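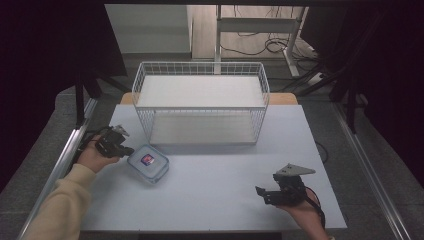 The lunch container and the wire basket, back at the bench.

Gönül Karabulut did not believe in the arm, and she had paid for half of it.

"It only has to put one box in one basket," Liam said. He had been saying it since March.

"My nephew can put one box in one basket. He's two."

She pushed her sleeves up and took hold of the grippers again, one in each hand, cables trailing. The plan, as Liam Lambert explained it to anyone who stopped at their end of the Inskip workshop, was simple. Gönül would do the job by hand with the grippers, over and over, and the Claster would learn it from her. The Claster was still two motors and a bracket on his kitchen floor.

"Which attempt is this?" she asked.

"One seventy-eight."

"And how many does it need?"

He looked at his laptop for longer than the question deserved. "The guy on the forum did 579."

"Did his work?"

"He stopped posting."

She brought the left jaws up to the container and squeezed. The lid shifted under the grip. She let go, breathed through her nose, and tried lower down. Her wrists hurt in a place she hadn't known about until this project.

"Suppose it learns," she said. "Suppose it learns perfectly. What does it do when I move the basket?"

"You'd leave the basket where it is."

"And when I buy a different lunch box?"

Liam typed something. She could tell from the sound that it was only one key, pressed several times.

"I put in 274 dollars," she said.

"I know what you put in."

She got the container up at last, both jaws biting, carried it over the rim and set it down inside. It landed flat. It was, she had to admit, a very nice one.

"Did you get that?"

Liam leaned closer to the screen.

"Do it again," he said.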